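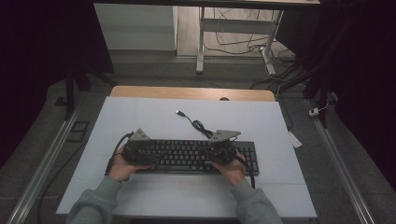
Mollent keyboard set, README

Hi! I put this together in July for our paper on two-handed tidying with hand-held grippers. You get 3210 episodes, 13 of them held back for testing (yes, I know, tiny). Our Clistimus policy trains on the lot in 21 hours, and I was chuffed with how well it copes with cables.

Please skip episode 90 for now, the left gripper's timestamps drift. Anything else odd, shout at me or Danang Hidayat.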